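# Hikell Bin Clutter Notes

Version 3
Last edited 15/01/2021
4 comments · 11 shares

## What this is

Hikell is a collection of pictures of household items in open-top bins, with a written item list for each filling of a bin. It covers toys, small kitchen things, stationery and whatever else people tend to drop into a box when they tidy a room. It was put together for the Zuvov project, which needed mixed contents in a plain container on a plain table. The later parts, under the name Geagea, use the same bins with different contents.

The collection has 2,319 pictures. They are grouped by filling, and there are 80 fillings in all. A filling means one bin with one set of items in it, from the time the items go in until the bin is emptied out. The number of pictures per filling is not even. Some of the early ones are short.

## The bin and the table

The bin is large, gray and open at the top. It stands on a light wooden tabletop with a dark charcoal floor covering behind it. We kept to gray for all the main fillings so that bright items would stand out. The downside is that gray and silver items do not. If you are labeling by hand, look along the base of the walls first. Thin things end up there and are easy to miss against the gray.

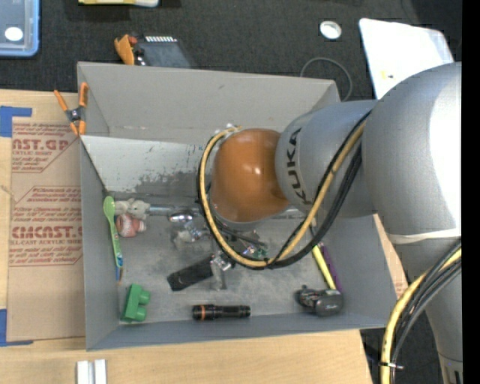
Reading time: 3 min

Toys and other items share a bin on purpose. An early plan had one bin per kind of item, and we dropped it after a few trial fillings. The bins people keep at home are mixed, and sorted bins gave us pictures that all looked alike.

## How the bins are filled

Items are taken from a shelf without a set order and tipped in from a tray. They are not arranged by hand afterward, except when something lands on the table, in which case it goes back in wherever there is room. Lids stay off. Anything wrapped is left in its wrapper.

Please keep to the following if you add fillings:

- Use items that are clean and dry.
- No glass, no batteries outside of a toy, nothing with an open blade.
- Write the item list before tipping, not from the pictures.
- Put the bin back near the middle of the table if it has been moved.
- Do not reuse a full set of items. Swap at least 5 of them.

## Item lists

Each filling has a text file with one item per line. The first word is the kind of item (toy, kitchen, paper, tool, other) and the rest is free text. Spelling was checked once, for the older lists only. Color names are whatever the person writing thought of, so "tan" and "beige" may be the same thing in two lists.

The lists tell you what went into the bin. They do not tell you what can be seen in a given picture. Items get covered by other items, by the walls and by equipment over the bin. If you need visible items only, you will have to mark them yourself. We marked about a tenth of the pictures that way and keep those marks in a separate folder called Ukirar, which has its own notes.

## Known problems

Views are partly blocked in many pictures, sometimes across a large part of the bin. We left these in. Bright spots on shiny surfaces can wash out to near white.

Two item lists from the first week were swapped and have been put right in this version. If you have an older copy, replace both files.

Soft items are underrepresented. A set of cloth toys and dish towels is planned for February, as part of Geagea.

## Use

Free for teaching and research. Please give the name Hikell and the version number. Corrections to item lists are welcome through the project's issue page; include the filling number and the line you think is wrong.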